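Home » Workshop » Tips » Small automation » Boxed-in tables

Tips for building a two-arm folding table in a shared workshop

These notes come from a build that has taken up one corner of our workshop since December. The table has two small arms on the front edge and is meant to fold clothes. Most of the trouble had little to do with the programming. It came from cables, panels, screws and the clothes themselves, so that is what these tips cover.

Start with the table. Ours is 990 mm wide inside the side rails, which is enough for an adult jacket with a bit of bare surface left on both sides. Check that it sits level before you bolt on the arms. If it rocks, fix the feet first and don't pack anything under the arm bases.

Use a plain top in a colour that few of your clothes share. We tried a patterned offcut from Skomard and the software kept finding edges in it. Beige has been fine for everything except one pair of trousers.

Close in the back and both sides with plain panels. People walking past change the light more than you would think, and a bright coat on a hook behind the table will spoil a whole evening. Matt panels are better than shiny ones. Screw them to metal corner posts, and leave the front open so you can reach in.

Allow more cable than looks tidy. A cable that fits neatly with the arm folded will pull tight when the arm reaches for the far edge. Move each arm by hand through its full reach with the power off, and only then fasten the cable down. Leave a loose loop at the elbow and another at the wrist. We used 500 mm of spare on each side and trimmed nothing.

Label both ends of every cable. Masking tape and a biro will do.

Fix the camera once and leave it alone. Draw a pencil line round the foot of the bracket so you can tell if it has been knocked. A printed checkered board is handy for setting up the view, but glue it to something stiff, as paper on its own curls in a damp room.

Begin with tea towels, then T-shirts. Go on to sleeves only when those fold the same way nine times out of ten. Our sleeve trials use a bright orange jacket with a zip down the front, laid out with the collar to the back and the hem towards the arms.

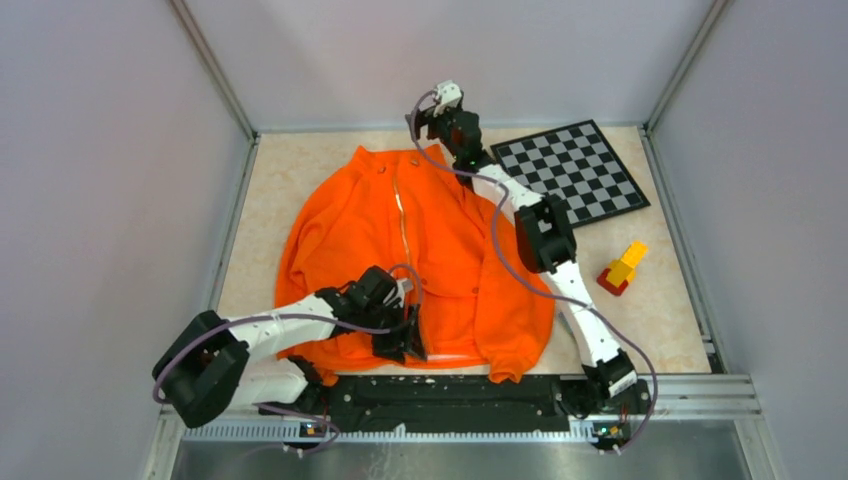 Thick cuffs and collars are harder to grip than a flat hem. Lower the gripper slowly and close it before lifting. If it keeps pinching the table, raise the lowest point by the thickness of a piece of card and try again.

Keep a switch that cuts power to both arms where you can reach it from the front. Take off scarves and lanyards before you lean in.

For costs, the side rails and posts came to 129 from Vukčević, cut to length. The Kukia brackets were dearer than the plain ones and no stronger.

Wipe the top down before each session. Lint builds up faster than you expect, and it gets into the gripper joints.

Related tips
Cutting aluminium rail with a hand mitre saw
Quiet feet for a heavy bench
Kovosport gym matting as a workshop floor
Storing leads without kinks
Getting old glue off a worktop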